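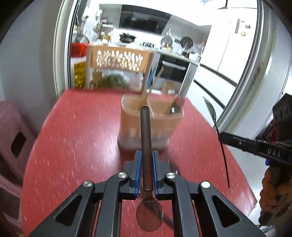

Spoons and the Red Table: Small Kitchen Gallery

Welcome to my gallery page. I collect pictures of the ordinary corners of homes, and for this page I chose the table where the cooking tools stay between meals. I like such tables very much. A living room is arranged for guests, but the spoons show how a family really eats.

The table is red with small light flecks, and it stands close to the kitchen door, so the person who cooks can reach out and take what is needed. In the apartments of Fadport, where I live for 11 years already, many kitchens are narrow and the table must stay outside. In the beginning I found it strange. Now I do the same in my own home, and my drawer is only for knives.

I am also interested in the holders. A plastic one is light and easy to wash, but a long spatula always wants to lean out of it. My own came from the Zonar shop and cost me 30 at the June sale, and I still must empty it every week, for the crumbs go to the bottom and I don't know from where.

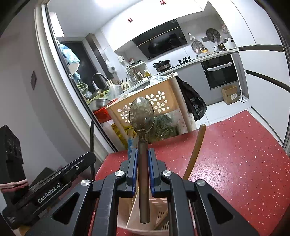

Metal spoon over the pale wooden holder, with the kitchen through the doorway.

In this second picture I like the slatted sides of the holder. Slats let the air come in, and this is good for wooden handles, which do not like to stand in water. If you have a holder of this kind, please turn it upside down sometimes and brush between the slats with an old toothbrush.

Please look also into the kitchen behind. There is a green rack with dishes, a red plastic basket, and a beige cart with white flower shapes cut in its side. I had a cart for onions and potatoes once, and when I moved to Tsikata Street I gave it away. I am sorry about it until today.

The gallery has 121 pages now. The next one will be about lids and where people keep them. If you have a good place for lids, please write to me by the contact form, I read everything, only slowly.

Page added 15/05/2023
Visits to this gallery: 1544
Back to all kitchens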